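Print this page | E-mail this page
Shared 30 times | 2 comments

Section 4. Running the open day demonstration
Posted in May by the Vumthorpe guide desk

Read this section before the doors open. Reading it while 20 visitors lean on the rope is possible, and has been done, but the rope suffers.

4.1 Before the first group

1. Switch on both arms and wait for the green ring at the foot of each base.
2. Set out the props. The Bruvex routine expects the drawer cabinet at the back between the bases, with the tray in front of it. Everything else may go where you like, within reach.
3. Close both drawers. Visitors enjoy seeing a drawer opened, and an open one spoils the plot.
4. Load the program named Negash. Do not load Negash-old, however friendly it looks.

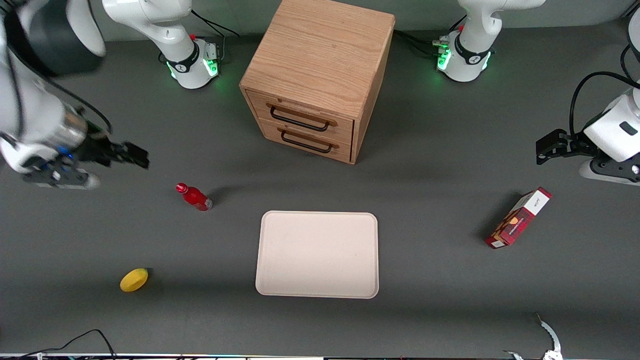

Written by the Demonstration Lead, Drastard Hall

4.2 During the demonstration

5. Say which arm will move, then start it. The bottle can lie on its side; there is no need to stand it up for company.
6. Let the grippers hover before a pick. Someone will ask if the robot is thinking. "It's checking its position" is a fine answer and saves ten minutes.
7. Allow 200 seconds per run, then take questions.

NOTE: Children will ask for the red box to be opened. The box is a prop. Hand out snacks at the far end of the hall, well away from the table.

CAUTION: Keep hands off the table while the rings are lit. This includes the hands of sponsors, who tend to point at things from very close up.

CAUTION: Each base has a red button near the top. Show visitors where it is, but don't invite anyone to try it - last May we spent most of the afternoon restarting.

4.3 Between groups

8. Stop the program and park both arms.
9. Put the yellow fruit back on the table. If it has gone missing, check the drawers first, then the nearest child.
10. Start again from step 3.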